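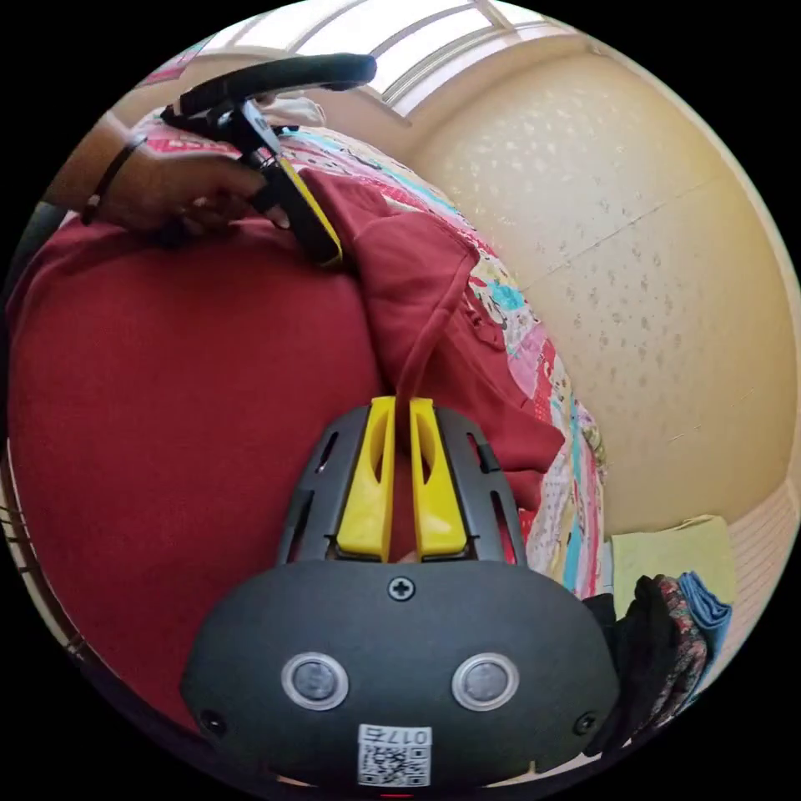 Borkance, February

Home Laundry Kitchen Mending Contact

Drawstrings! If there's one thing in the wash that gets my goat it's a hoodie cord that has vanished up its own casing. I sorted a whole pile of winter tops on the bed this month and picked up a few habits worth passing on.

Before anything goes in the machine I pull both ends of the cord level and tie them in a loose bow. Takes two seconds. If the ends are bare I put a fat knot in each one as well, and so far I haven't lost a cord that had a knot in it.

When one does disappear, don't cut the casing. Pin a big safety pin to the end of the cord, close it, then feed it through with your fingers – scrunch the fabric up over the pin, hold the pin, pull the fabric flat, and off you go again. It's slow around the back of the hood where the seam is thick (put the kettle on first).

Dark reds get washed inside out and cold in our house, with nothing pale in with them until they've had a good 8 washes. My old Lemex machine spins at 400 on the gentle setting and that's plenty for fleecy stuff. I dry them flat over the airer, cord hanging free, well away from the heater.

And lay a sheet down if you fold on a patchwork quilt like I do! Red fluff on cream cotton is a bugger to get off, although a damp rubber glove will shift most of it.

Next month, pilling.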